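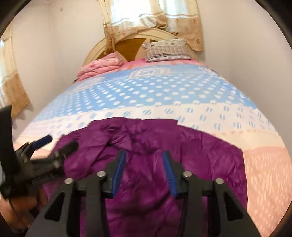
Olotcombe, Thursday, November 13, 2025

By Oksana Demchenko

33 shares

The Asten balance board is a round platform on a half-ball. You stand on it and try to keep the rim off the floor. I have used one most mornings since July, before my walk, and have also had the older Nechyporuk board on loan from Ivan Stelmakh, so that the two could be compared on the same floor by the same pair of feet.

I paid £98 for the Asten from Usell. The Nechyporuk is no longer sold new, but used ones come up often enough to be worth including.

What is in the box

One platform, one half-ball, two spare rubber pads for the underside, a fixing bolt, a hex key and a folded sheet of exercises. The sheet is printed in pale grey on white and is hard to read from a standing position. I copied the drawings I wanted on to a card with a marker pen.

Assembly is a single bolt. The half-ball has a moulded collar with two settings, marked L and H. On L it sits partly inside the platform and the board tilts less. On H it stands proud and the board tilts more. The bolt thread is metal going into a metal insert, and it has been undone and done up many times without wearing. The first thing I check on these boards is the insert, as cheaper ones put the screw straight into the wood and it works loose by the end of the first month.

The hex key is too short. With the half-ball in the H position the collar gets in the way of a full turn, and you end up moving the bolt a sixth of a turn at a time. Use a longer key if you own one.

The platform

Birch ply with a cork layer on top. The edge is rounded over and sealed. The cork is fine-grained and gives a good grip to bare feet, a fair grip to socks and a poor one to smooth-soled slippers. It marks easily. A chair leg left a dent in mine in August and the dent is still there, though it can't be felt underfoot.

The Nechyporuk has a ribbed rubber top. It grips better in every kind of footwear and it leaves a pattern on the soles of bare feet that takes a quarter of an hour to fade. For short sessions that doesn't matter. Past five minutes I preferred the cork.

There is no marked centre on the Asten. You need one. Placing the feet evenly either side of the middle is most of the work of getting on, and without a line you do it by guesswork each time. I ruled a cross in pencil and went over it in ink. The Nechyporuk has a raised line moulded in, which you can find with your toes without looking down.

The half-ball

Hard plastic with a rubber skin. It is quiet on wooden floors and silent on carpet. On thick carpet it sinks in and the board becomes much easier to hold level, enough that the H setting on carpet feels like the L setting on boards. Asten's sheet says to use the board on "a firm flat surface" and gives no further guidance. I would treat carpet as the beginner's setting and stay on L for the first weeks on a hard floor.

The rubber skin picks up dust and hair. Once it is dusty it slides a little under sideways load, and this is the one behaviour of the board I would call a safety matter. Wipe it with a damp cloth before use. I now keep the cloth on the same shelf as the board.

Method

My routine is short. Two feet, eyes forward, sixty seconds. Two feet, slow tilt front to back, ten passes. The same side to side. Then a slow circle with the rim just clear of the floor, five in each direction. Then one foot in the middle, other foot on the floor beside it taking a little weight, thirty seconds each side. I do this within reach of a kitchen worktop and I do touch it.

I kept a simple tally for the first exercise only: did the rim touch the floor during the sixty seconds, yes or no. In the first week on L the answer was yes every time. By the middle of September it was mostly no on L, and I moved to H, where it went back to yes. At the time of writing I get through a clean minute on H on perhaps two mornings out of three. A tally kept by one person in her own kitchen proves very little about anyone else, and I include it to show the pace at which the board stops being difficult.

I also tried the eyes-closed version from the sheet. I don't recommend it on H.

Effects

I bought the board after a turned ankle in the spring. The ankle is better. It would probably have got better anyway, and I was also walking daily and doing calf raises on the stairs, so I can't separate one thing from another. What I can say is that uneven ground on the coast path bothers me less, and that I have stopped putting a hand on the wall when I pull on a boot.

The retailer's page makes further claims about posture, sleep and digestion. I noticed no change in any of them. Anyone with a recent injury or dizzy spells should speak to a physio or GP first; the sheet says so too, in the same pale grey.

Noise, storage, cleaning

When the rim comes down on a hard floor it makes a knock that can be heard in the room below. An old yoga mat cut to size takes care of the knock but brings back the carpet problem in a milder form. I settled for a thin cork tile at front and back, where the rim lands most often.

The board won't stand on its edge unaided -- it rolls. It will lean against a wall if the half-ball faces outwards. With the half-ball off it slides under most furniture, but given the hex key I doubt anyone will take it off daily. The Nechyporuk has a hand slot cut in the platform and can be hung on a hook. I missed that slot every day and cannot see why Asten left it out.

The cork wipes clean with water and a drop of washing-up liquid. Don't soak it. The spare rubber pads have not been needed so far.

Faults

One, early on. A creak developed in the second week when the weight moved on to the left foot. I took it apart and found a small burr of plastic on the collar where it had come out of the mould. Two minutes with fine sandpaper removed it and the creak has not come back. I wrote to Asten and had a polite answer four days later offering a new half-ball, which by then I didn't need.

Asten against Nechyporuk

Tilt: the Asten goes further and has two settings. The Nechyporuk has one, close to the Asten's L.

Grip: Nechyporuk.

Comfort over longer sessions: Asten.

Carrying and hanging up: Nechyporuk, easily.

Build: level. Ivan's board is old and has lived in a shed, and nothing on it has failed. I expect the Asten to last as well provided the cork is looked after.

If you can find a Nechyporuk in sound condition at a low price, and you are starting from nothing, buy that. Check that the rubber under the half-ball hasn't gone hard; press it with a thumbnail and it should give. If you expect to keep going past the first two months, the second setting on the Asten is worth paying for -- the older board was no longer any work for me by October.

Who it doesn't suit

Very large feet, or anyone who wants a wide stance. My shoes are a size six and there is room to spare, but Ivan takes an eleven and his little toes were at the rim. He also found the H setting unpleasant on the knees, and went back to L after one try.

It is also a poor choice as a standing-desk board. I tried it for one afternoon of emails and my typing suffered badly. A flatter rocker board would be better for that.

I am keeping mine. Ivan's goes back to him on Sunday, with a new hook.

7 comments | 226 likes

Get new posts by email. Enter your address to join the newsletter. You can unsubscribe at any time.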